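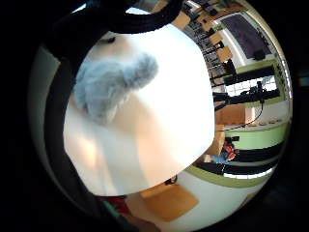 Informe de avance, segundo periodo
Proyecto Nerkden: comparación de pinzas y cámaras para manipulación de objetos blandos
Preparado para: Flarnix, área de proyectos externos
Responsable: Nelli Pesonen

1. Estado general

El proyecto sigue el plan acordado salvo en un punto, la entrega del segundo controlador, que se explica en el apartado 5. Durante este periodo hemos terminado el montaje de las pinzas de mano, hemos cerrado la elección de la cámara y hemos hecho la primera tanda completa de pruebas en la sala de Villanueva. El gasto está dentro de lo previsto y no pedimos cambios en la partida de equipos.

2. Pinzas

Partíamos de tres modelos. Los dos primeros son de dedos paralelos, uno con almohadillas de silicona y otro con dedos flexibles impresos en el taller. El tercero es de dedos curvos y venía de la fase anterior. Los tres se han montado sobre la misma empuñadura, con el mismo gatillo y la misma posición de cámara, de modo que la persona que maneja la herramienta no tenga que cambiar de postura al pasar de uno a otro.

Se han registrado 78 intentos de agarre y colocación. Cada intento consiste en tomar un objeto blando, levantarlo, llevarlo a otra superficie y soltarlo. Lo damos por bueno si el objeto queda donde debe y no hay que recogerlo con la otra mano.

La pinza de dedos flexibles es la que mejor se ha comportado con piezas de pelo o felpa. La de silicona agarra con más fuerza, pero arrastra la fibra al abrir y a veces el objeto se queda pegado a un dedo. Hubo que repetir 7 intentos por ese motivo. La de dedos curvos funciona bien con objetos rígidos y mal con casi todo lo demás. Proponemos dejarla fuera de la comparación a partir de ahora y dedicar el tiempo a las otras dos.

El gatillo tiene un juego excesivo al principio del recorrido. No impide trabajar, pero la apertura registrada y la real no coinciden en los primeros milímetros. Se ha pedido un muelle más duro y se cambiará en todas las empuñaduras a la vez.

3. Cámara y óptica

Se compararon dos lentes, una de campo medio y otra de ojo de pez. Nos quedamos con la segunda. Deforma bastante los bordes y deja el círculo de imagen rodeado de negro, pero mantiene dentro del encuadre el objeto y buena parte de la sala, que es lo que necesita el cálculo de posición. Con la lente de campo medio, al acercar la pinza, el objeto tapaba casi todas las referencias del fondo y la trayectoria se perdía.

Quedan dos problemas abiertos. El primero es la exposición: las superficies blancas y lisas se queman un poco cuando están cerca de la lente, y sobre ellas cuesta distinguir el contorno. Un objeto claro y peludo, como el azul pálido de nuestras pruebas, se sigue viendo bien sobre blanco, aunque el margen es menor de lo que nos gustaría. Hemos bajado la ganancia máxima y fijado el tiempo de exposición, y con eso ha mejorado, pero falta medirlo con la luz de la tarde.

El segundo es el giro. La herramienta se usa a menudo de lado y la sala aparece tumbada en la imagen. El programa de seguimiento lo admite, pero tarda más en arrancar si la grabación empieza en esa postura. Por ahora pedimos a los operadores que comiencen con la pinza derecha y la giren después. En la próxima versión se corregirá con los datos del sensor inercial.

4. Sala de pruebas

La sala de Villanueva ha dado buen resultado. Las sillas de madera clara, las mesas negras y la franja verde de la pared dan contraste suficiente al seguimiento. Las pruebas se hacen con el mobiliario de la propia sala y con personas presentes, tal como se pactó en la propuesta. Los permisos de grabación están firmados y archivados.

En septiembre repetiremos parte de las pruebas en Grarnden, que tiene paredes más lisas y menos muebles. Esperamos peores cifras de seguimiento allí y conviene tenerlas antes de decidir la configuración final.

5. Controladores

El controlador principal lleva en marcha todo el periodo sin paradas largas. Se reinició 5 veces, siempre por desconexión del cable USB de la cámara – se ha puesto una brida en el conector y desde entonces no ha vuelto a ocurrir.

El segundo controlador no ha llegado. El proveedor ha confirmado un retraso de 3 semanas. La comparación entre ambos pasa por tanto al periodo siguiente. El resto de tareas no depende de ella, salvo las pruebas con el brazo fijo, que empezarán con el controlador principal y se repetirán si hace falta.

6. Próximo periodo

Cambio de muelles en las empuñaduras.
Ajuste de exposición con luz de tarde y con luz artificial.
Pruebas en Grarnden con las dos pinzas seleccionadas.
Primeras pruebas con el brazo fijo, usando los datos recogidos a mano.
Comparación de controladores, cuando se reciba el segundo.

7. Decisiones que pedimos a Flarnix

Necesitamos la conformidad por escrito para retirar la pinza de dedos curvos de la comparación. También pedimos que se confirme el traslado de la tarea de controladores al periodo siguiente, sin coste añadido. Las tablas de intentos y los ficheros de calibración están en la carpeta compartida del proyecto. Para cualquier duda sobre las mediciones, el contacto es Nelli Pesonen.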